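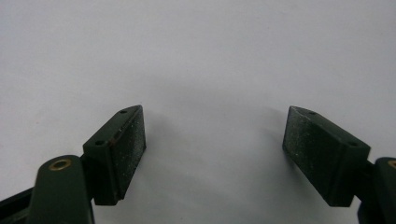

Gripper bake-off, week one

Quick one from the bench because Precious wants copy by noon and I have a cable to re-crimp.

As most of you know we're trying two sets of hand-held grippers for the demo recording work. Set one is the Ristar pair. Set two is the Sobczak pair, which came in late and missing a screw bag. Ristar first, then, and the Sobczak numbers go in the next issue.

How we're testing

Same operator for a full session, both hands, 30 pick and place runs per pad type. Small objects only for now. Anything that slides or tips gets marked as a miss even if you save it. Sobkha was strict on this (sorry, Sobkia. SOBIA. leaving it in, no time) and she was right to be, the first day's tally was way too generous.

Pads

Green fingers with the gritty dark pads won by a mile. Rukhsana ran both types back to back and had 4 misses with the gritty ones, 23 with the smooth. Not close. The grit does pick up fluff and pale dust though, so wipe before each session please. Dry cloth. No solvent until we hear back from the supplier about the glue.

Open question is wear. Edges go first. If yours look rounded tell Parveen, she has the spares drawer key and a list of who has which pair.

Two hands or one

Went in thinking one gripper would do for most tasks. Changed my mind. With a second one hovering nearby you can steady the thing, hand over, or just stay ready, and the recordings come out a lot less jerky. Costs you in the wrists. Sơn did a long morning with both and asked for the afternoon off, which he got.

Cables are the real nuisance. One out the back of each gripper, and they drag on the board when you reach across. We tried clipping them to a sleeve, better, but then you can't swap operators fast. Promlow does a wireless version, quote is in, price is painful. Will bring it to the December meeting.

Top mounts: fine. No wobble so far. Do check them before you start, a loose one wrecks the pose data and you won't notice till playback.

The board setup

White foam board on the wood table, everybody, every time. Wood grain was confusing the Ero tracker and the white sorted it. Keep the board clear except for whatever you're handling. Left hand grips, right hand waits, swap at the halfway mark.
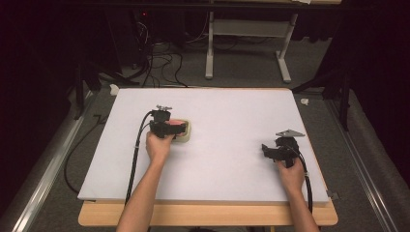
Still to do

Sobczak pair, same 30 runs, same objects. Need two operators who haven't touched the Ristar set, so nobody's hands are already trained to it. Names to Parveen by Fri 26 October.

Controller firmware. Build 1213 is on the left unit only, don't update the right one yet, I want to compare lag side by side first.

Someone has walked off with the small hex driver. It lives in the top tray. Put it back, no questions asked.

Rukhsana is writing up the pad results properly, with graphs, on the shared drive by teh end of the week. Comments to her and not to me.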